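The Snack Box at the Foot of the Bed

Evdokia Panagiotou keeps a spare room that has never, in my experience of it, been spare for long. A niece is due, or a cousin has a job interview in town, or an old neighbor is passing through on the way to somewhere warmer, and by four in the afternoon she is upstairs shaking out the quilt and wondering aloud whether two pillows is stingy.

I have slept in that room more times than I can count, and what I remember best is the food. Evdokia believes that a guest should never have to creep down to a strange kitchen at eleven at night. Her own mother left a dish of almonds and a carafe of water on the nightstand. Evdokia leaves a box, a proper big one, stocked the way other people stock a car before a long drive.

"You get hungry in other people's houses," she told me in April, when I came to stay and to pester her about it for this magazine. "You're too polite at dinner, and then you lie there listening to your stomach. I did it for years at my in-laws'."

She started with whatever was in the pantry, tipped into a mixing bowl, and the bowl was a mistake. Bags of chips are mostly air and they slide off each other, and one visitor woke to find pretzels all over the rug. A box with sides solved that. She likes one with a bit of pattern on it, something cheerful enough to be left open, and she saves good ones from holidays and birthdays in the hall closet, stacked inside each other (her husband has opinions about the hall closet).

Packing it is a pleasure she draws out. The tall, puffy bags go in first, toward the back, where they can stand up and be seen. Small things go in front. She puts in something salty, something sweet and something a child would choose, whether or not a child is coming, and she has noticed that it is usually the grown men who go for the last of these.

Then it goes on show in front of the bed, which she dresses with just as much care. She is fond of stripes and fond of flowers and sees no reason to pick between them, and she won't fuss over a wrinkle or two. A quilt that has been pulled perfectly flat makes people afraid to sit down, she says, and I know just what she means - I have perched on the edge of a few beds like that myself. 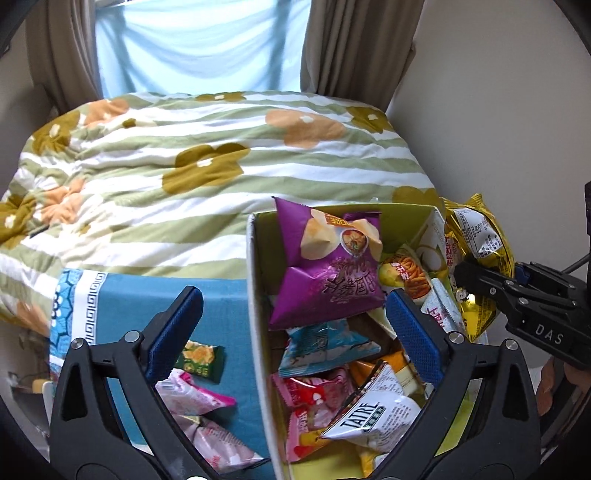 Borrowing the idea

Her friend Benvinda Brandão took it up after one weekend visit and has made it her own. Benvinda has less room and more grandchildren, so her box is shallower and goes up on the dresser until bedtime. She tucks in a card with the Wi-Fi password and the trick to the shower faucet, and she leaves out anything that crumbles badly. She learned about crumbs and quilts the hard way, with a packet of shortbread and a very apologetic nephew.

Both women agree that you shouldn't go shopping specially, or not much. A couple of bags you'd buy anyway will do for one night. If the guest has allergies, ask ahead, and keep everything in its wrapper so the label can be read. And don't count what's left afterward! Evdokia refills the box from the bottom up and sends the stragglers home with whoever is leaving, along with a jar of something and directions they didn't ask for.

I came away with a bag of chips in my coat pocket and ate them on the train before we were out of the station.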